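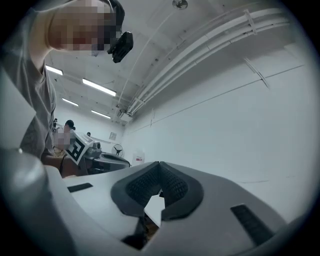
By the Nindholm Workroom Writers
Chapter 16: Light Over the Bench

Before we get to hand tools, and I promise we will, I'd like you to spend a little while looking up. Most of us walk into a workroom and go straight to the bench (I certainly did, for years!), and the ceiling gets no more attention than the weather in another town. But a person leaning over a job is working with whatever light comes down past their head and shoulders, and so the ceiling is where this chapter begins.

A white ceiling with bright fluorescent fixtures is a friendly thing to work under, because the white paint sends some of the light back down and softens the shadows. Where the ceiling slopes, as it often does in older buildings, the fixtures near the low end sit closer to the work, and you may notice the difference when you carry a piece from one end of the room to the other. Pipes and conduits deserve a glance too, especially when they run along one side, where they limit the places a new fixture can go.

In the Favgate exercises on page 33, you'll draw your own ceiling plan, with every fixture and pipe marked in pencil. Take your time with it, and keep the drawing somewhere safe, for we'll need it again in Chapter 19 when we choose a spot for the bench.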